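## Ludoteca: o que muda nos empréstimos e o tema de março

*28 de dezembro de 2022*

A ludoteca fecha o ano com 155 famílias inscritas e 1132 empréstimos. O número de inscritos subiu pouco, mas as mesmas famílias passaram a vir mais vezes, sobretudo desde que abrimos ao fim da tarde. As caixas que mais saíram foram as de jogos cooperativos e as de faz de conta. Os quebra-cabeças grandes, que há dois anos tinham lista de espera, ficaram quase sempre na estante.

A partir de janeiro, o prazo de empréstimo passa a ser de 28 dias para todas as caixas. Até agora havia um prazo para jogos de tabuleiro, outro para brinquedos e um terceiro para as malas temáticas, e a ficha colada na tampa nem sempre dizia a mesma coisa que o recibo. Quem tiver caixas em casa neste momento pode ficar com elas até à primeira visita do ano novo.

A renovação continua a ser possível uma vez, por telefone ou ao balcão, desde que a caixa não esteja reservada. As reservas passam a valer cinco dias depois do aviso. Findo esse prazo, a caixa segue para a família seguinte.

### Peças em falta

O assunto volta todos os anos. Uma caixa incompleta não dá direito a multa e não queremos que ninguém deixe de devolver um jogo por lhe faltar um dado. Pedimos só que o digam no momento da entrega. Há um saco de papel preso à tampa de cada caixa, onde se pode escrever o que falta. Se a peça aparecer mais tarde atrás do sofá, metam-na num envelope com o nome do jogo e deixem-na na caixa do correio da entrada.

A Krisztina Virág tem feito as reparações. Cola cantos, substitui elásticos e refaz cartões quando o original já não se lê. Pede que não usem fita-cola transparente nos cartões rasgados: ao fim de alguns meses amarelece e, ao tirá-la, sai também a tinta. Um cartão rasgado deve vir tal como está, com os dois bocados.

Os cartões com desenhos de comida são dos que mais se estragam. São pequenos, passam por muitas mãos e acabam muitas vezes na mesa da refeição verdadeira.
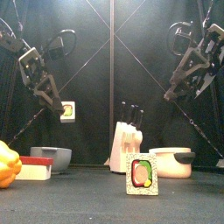 *Cartão com um desenho verde e vermelho que lembra um rolo de sushi.*

### Março: à mesa

O tema do trimestre sai das respostas ao inquérito de outono. Ganhou a comida, com folga sobre os transportes e os animais da quinta. Durante o mês de março, as sessões de grupo vão girar à volta da cozinha, da mercearia e da mesa posta, e as malas temáticas serão reorganizadas para acompanhar.

A Eylül Kaplan, que prepara as sessões dos mais pequenos, propôs começar pela palavra e só depois passar ao jogo. Na primeira sessão, cada criança diz o nome de um alimento na língua que se fala em casa. Na segunda, jogam a encontrar esse alimento entre os cartões e as peças. Na terceira, montam uma mercearia e fazem compras umas às outras. Os pais podem ficar, e é útil que fiquem os que falam outra língua com os filhos, pois precisamos de ajuda com a pronúncia.

Nas famílias inscritas há quem chame à mesma coisa sandes, sanduíche e sande, e a discussão sobre bolachas e biscoitos já ocupou uma tarde inteira. Não vamos fixar um nome certo. As listas que ficarem na parede terão todas as formas que aparecerem, escritas pelas crianças que já escrevem.

Para casa, três ideias que não precisam de material da ludoteca:

- **O que falta?** Põem-se alguns objetos de cozinha em cima de um pano, a criança fecha os olhos e tira-se um. Com crianças de três anos, comecem com muito poucos objetos e deixem-nas pegar em cada um antes de jogar.
- **A lista desenhada.** Antes de ir às compras, a criança desenha o que é preciso trazer. No supermercado é ela que leva a lista e risca. Conta com uns minutos a mais no corredor dos iogurtes.
- **Restaurante.** Um adulto é o cliente e faz um pedido com duas coisas, depois com três. O empregado tem de chegar à cozinha sem se esquecer. Trocam-se os papéis quando o cliente começar a reclamar demasiado.

Para os mais velhos, vamos pôr a circular o Tsai, um jogo de trocas em que cada jogador começa com ingredientes que não lhe servem e tem de negociar os que quer. As regras leem-se em cinco minutos. Com dois jogadores perde a graça; com quatro é bastante barulhento – fica o aviso para quem vive em apartamento. Temos duas caixas e aceitamos reservas a partir de agora.

Também pedimos emprestada à ludoteca de Vestitz a mala de cozinha deles, que tem mais panos e mais cestos do que a nossa. Fica connosco até ao fim de março e só pode ser usada na sala.

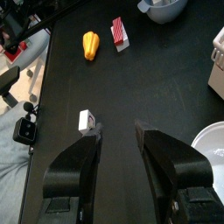 ### Doações

Recebemos muitas ofertas depois do Natal e este ano vamos ser mais seletivos. O armário do corredor está cheio e há 125 jogos por catalogar. Até os termos despachado, aceitamos apenas:

- jogos completos, com as regras em papel;
- comida de brincar em madeira ou tecido, lavada;
- caixas vazias com tampa, de tamanho médio;
- livros de receitas para crianças, em qualquer língua.

Não recebemos peluches, brinquedos a pilhas nem quebra-cabeças sem a imagem da tampa. Se tiverem dúvidas, mandem uma fotografia por correio eletrónico antes de carregarem o saco até cá. A oficina Woven continua a ficar com tecidos e restos de lã, e o ponto de entrega é a porta ao lado da nossa.

### Limpeza das caixas

Alguns lembretes para quem devolve brinquedos que andaram pelo chão da cozinha. As peças de madeira limpam-se com um pano húmido e secam ao ar, nunca dentro de água e nunca em cima do aquecedor. Os tecidos podem ir à máquina a trinta graus, dentro de um saco fechado. Os cartões passam-se com um pano seco. O que tiver nódoa de gordura venha assim mesmo, nós tratamos disso.

### Horário

Reabrimos na primeira semana completa de janeiro, com o horário habitual. A sala do fundo estará em pinturas nos primeiros dias e as estantes dos puzzles mudam para a entrada. O catálogo em papel deste ano, impresso na Juvthorpe, está no balcão para consulta; quem quiser levar um exemplar para casa deve deixar o nome na lista.

As inscrições para as sessões de março abrem com o próximo boletim. Cada família pode inscrever-se em duas sessões, mais uma se sobrarem lugares na véspera.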